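4. Setting Up the Table Cell

This section covers placing the robot at the table, dressing the cables, homing the arm and laying out the kitchen practice set. Read section 3 (Power and Emergency Stop) first. Allow 30 minutes for a first set-up. A repeat set-up at the same table goes faster if the floor tape is still down.

Two people are needed for step 1. After that one person can finish the job, as long as the stop button is within reach of that person the whole time.

4.1 Before you start

You need:

The robot, with the battery charged or the mains lead connected
The stop button on its lead
The kitchen practice set (box K)
Floor tape and a soft cloth
Cable ties, the reusable kind
The cell log, paper or file

Check that the table is bare and dry. Wipe it down if it has been used for anything else. Crumbs and tape residue change how the cups slide, and the grasp settings in section 6 were tuned on a clean top.

CAUTION: Do not lift the robot by the arm or by the head. Use the handle opening in the body.

4.2 Placing the robot

1. Roll the robot to the long side of the table with the arm folded. One person steers from the handle opening. The other walks on the table side and watches the gripper.

2. Stop when the front of the base is a hand's width from the table edge. Lock the base.

3. Push gently on the body at waist height. If the base shifts, the lock has not engaged. Release it, roll back an inch or two and lock it again. On carpet this sometimes takes two tries.

4. Mark the outline of the base on the floor with tape. On carpet, press the tape down hard and check it every week or so, as it lifts at the corners.

5. Write the table name and the robot number in the log. The training unit at Gretuvcombe is number 276 and the one at Bumham is number 314. Their calibration files are not interchangeable.

NOTE: The table must not be on wheels. If a wheeled table is all you have, lock every wheel and put a block behind the two nearest the robot.

4.3 Dressing the cables

1. Look at the coiled cable at the head. It should loop freely above the head with no kink and nothing tied to it. Turn the head by hand fully left, then fully right. The coil should stretch a little at each end and come back.

2. Follow every thin cable from the body to where it ends. Leave enough slack for the full travel of the arm, but not so much that a loop can drop over the table edge and catch on a cup or plate.

3. Tie loose runs to the body, never to the arm. A tie on the arm will pass the first homing run and then pull tight on a long reach.

4. Plug in the stop button and lay its lead on the side away from the arm.

CAUTION: If a cable has been pinched, even once, replace it before you power the arm. A cable that looks fine from outside can still drop the gripper signal partway through a move. Afia Dramani keeps the spares list for both sites, and the part number for the head coil is 3,583.

4.4 Homing the arm

1. Clear the table again. Nothing should be within reach of the arm, and that includes laptops and drinks.

2. Stand where you can see both the arm and the base. Hold the stop button.

3. Power the arm and wait for the status light to go steady.

4. Choose Home from the cell menu. The arm unfolds, lifts, moves out over the table and stops with the gripper pointing down.

5. Check the gripper height. You should be able to slide a closed fist under the fingers without touching them. If you can't, stop here and run the height calibration in section 5.

6. Open and close the gripper three times from the menu. Listen for clicking on the closing stroke. A single click at the end is normal. Clicking all the way through means there is grit in the slide — clean it as described in 9.2.

4.5 Laying out the practice set

Box K holds plates, cups, a bottle, a spatula and play food. The exact positions do not matter and should not be copied from one session to the next. What matters is that the pieces the arm will handle are inside its reach and that no two of them touch, unless the task calls for it.

1. Put the plates down first. Keep at least one plate well clear of the table edge, so that a piece pushed across it has somewhere to go.

2. Add the cups. Turn the handles in different directions from one session to the next.

3. Add the bottle. For the first trials, stand it up. Once the upright grasp is working, lay it on its side, either on the table or resting partly on a plate. A bottle on its side is the harder pick: the fingers have to come down across the body and close below the widest point, and the bottle will roll if one finger touches early.

4. Scatter the food pieces last. Small pieces can go close to a cup but not under the rim.

5. Move your hands away, then bring the arm over the bottle from the menu (Tasks, Approach, Bottle). The arm should stop above it and wait. Before you let it go down, look at the gap between the fingers and the bottle from the side as well as from above.

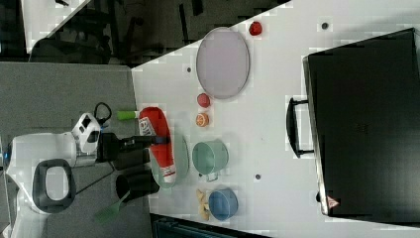 6. If the gripper is centered over the body of the bottle, press Continue. If it is over the cap, press Back, turn the bottle a little and approach again. Do not nudge the arm by hand while it is holding position.

7. After the first good pick, save the session under the table name. Do not overwrite the factory session.

NOTE: Cases, tool boxes and other gear may share the far end of the table if they are outside the arm's reach and have been marked as a keep-out area in the cell menu. Mark the keep-out area from the edge of the handle, not the edge of the case. Angharad Prothero found on the Bumham unit that a handle sticking out past the marked line was enough to stop the wrist on a wide swing.

4.6 Table holes and uneven spots

Some tables have small holes in the top for bolting down fixtures. They do not need to be plugged for the practice set. Keep the small food pieces off them, though, as a piece that settles into a hole sits low and the gripper closes above it.

If a plate rocks, move it. Do not shim it with tape or card. The height check in 4.4 assumes that everything rests flat on the table.

4.7 Faults during set-up

Arm stops halfway through Home
Something is inside the keep-out area, or the keep-out area was left over from another table. Clear the saved areas and mark them again.

Head turns but the view lags or drops out
Reseat the coiled cable at both ends with the power off. If it happens again, swap the cable.

Gripper reports closed when it is open
The finger sensor has lost its zero. Power down, open the fingers fully by hand, wait for the status light to go out and power up again. Rodica Tănase has a longer procedure for units that do this more than once a day. It is in the service folder, not in this manual.

Bottle rolls away on every pick
Check that the gripper is coming down level. If one finger is lower than the other, the wrist is out by a degree or more and needs section 5. If it is level, reduce the closing speed by one step and try again. Wipe the finger pads too. Dust on the pads is the cause more often than the wrist.

Base has moved off the tape
Stop work. Unlock, roll back to the marks, lock, and repeat 4.4 from the beginning. Positions saved before the move can be used again only if the base sits exactly on the marks.

4.8 Leaving the cell

1. Choose Park. Wait for the arm to fold completely before you reach over the table.

2. Power down the arm, then the base.

3. Return the practice set to box K. Pieces that have cracked or lost their shape go in the discard tray. The replacement set is ordered from Chou under the same box letter.

4. Wipe the finger pads with the dry cloth. No alcohol — it hardens the pads.

5. Sign the log. Put down anything that was changed, including the closing speed.

Changes to this section

12th June: 4.5 step 6 reworded after comments from Piyumi Debnath. Keep-out note added to 4.5. The instruction to plug table holes, introduced in May, has been removed.

Go to section 5, Height and Wrist Calibration.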